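How to clean a dark desk without buying anything

Dark wood grain hides nothing. Every polish sold for it promises a dust-free week, and I have yet to see one manage a day.

1. Unplug the chargers first. Wiping around cables just pushes the lint into the loops.

2. Move the phones. Three of them in a row at the front will collect dust along every side, and the glass is no cleaner than the wood. 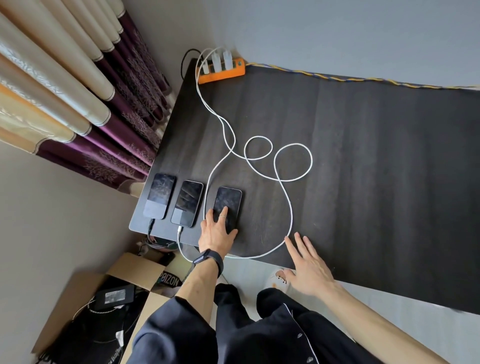 3. Wipe with the grain, using a barely damp cloth. Sprays leave streaks – whatever the label says.

4. Coil the long white cable before it goes back. Cable clips may help. Mine fell off in February.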